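Catalog Indexer (part time, contract), Flinora Comics Archive

Flinora maintains a searchable index of serialized comics, with an emphasis on small-press titles from the 1970s through the 1990s. The index records issue-level and story-level data: creators, page counts, character appearances, reprint history and reading order. We are hiring one indexer to work on the Zirard run and its related limited series.

Scope of work

The Zirard run consists of 657 issues across four volumes, including annuals and two crossover events. Of these, 167 have no story-level record. The remaining issues have records of uneven quality, many entered before the current field definitions were adopted. The contract covers the 167 missing records first. Correction of existing records follows if hours remain.

For each issue the indexer will:

Enter cover data, indicia title and on-sale month as printed.
Create one record per story, including backup features and text pages.
Credit writer, penciler, inker, colorist, letterer and editor. Uncredited work is entered as unknown unless a published source supports an attribution.
Log first appearances, deaths and returns using the controlled character list.
Link the story to its place in the reading order, with a note where publication order and story order differ.
Write a synopsis of no more than 42 words.

The synopsis limit is enforced by the entry form. Opinions on the quality of a story do not belong in the synopsis field. The reading club uses a separate discussion page for that purpose.
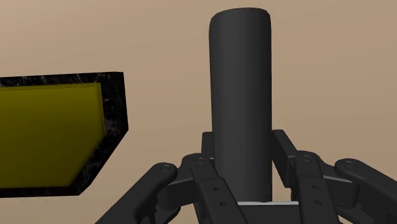
Do applicants need to own the issues they will be indexing?
Scans of all 167 issues are provided through the archive's reading account, including covers, letter columns and advertisements. Print copies of the two crossover events are available by mail on loan for checking color and paper stock.

Hours and pay

The contract is for 30 hours per month over six months, starting in January. Pay is hourly and is set out in the offer letter, with invoices settled monthly. Hours may be worked on any schedule, apart from one call each Friday at 4 p.m. Eastern. The call covers attribution disputes, duplicate characters and changes to the field definitions. It usually runs under an hour and counts toward paid time.

The position is remote. Applicants must be able to work legally as independent contractors in the United States. No travel is involved.

Requirements

Working knowledge of American comics publishing practice, in particular the difference between cover date and on-sale date.
Experience entering structured data to a written standard. Library, museum, retail inventory and fan database work all count.
Ability to tell pencils from finished inks, and to leave a field blank when the evidence is thin.
A screen large enough to show a double-page spread at readable size next to the entry form.

Preferred

Familiarity with Admasu, the collection software used for the index. Training is given to applicants who have not used it.
Prior reading of the Fakov limited series. Its third and fourth issues shipped out of order, and several existing records repeat the error.
Reading knowledge of French, for the reprint editions.

Sample record

Every application must include one sample record for a comic of the applicant's choice. The comic should contain at least two stories and at least one disputed or missing credit. Submit the record as a plain text file, using the field names in the Flinora style guide, version 3. State the source for each credit that is not printed in the issue. Records for single-story issues will be returned once for replacement.

Samples are read by Amanuel Alemneh, index editor, and Kwadwo Osei, who maintains the character list. They are read without the applicant's name attached. The points checked are accuracy against the printed issue, correct use of blank and unknown, and synopsis length. Prose style is not scored.

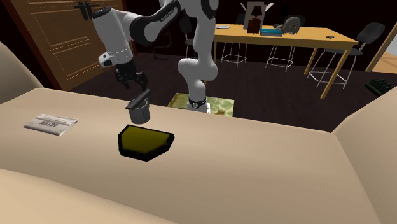
Robot arm over a small grey cup, computer rendering.

How to apply

Send the sample record, a one-page résumé and a short statement of relevant indexing experience through the contact form on the Flinora jobs page. Select "Zirard indexer" as the subject. Links to existing database contributions are welcome and may replace the résumé. Cover letters are not read.

Applicants whose samples meet the standard will be invited to a paid two-hour trial, in which they index one assigned issue with access to the character list. Questions about the style guide may be sent to Kwadwo Osei through the same form before applying. Questions about pay and contract terms go to Amanuel Alemneh.

Indexers are credited by name, or by a chosen handle, on every record they create. Records are released under the same open license as the rest of the index, and the contract includes a clause to that effect.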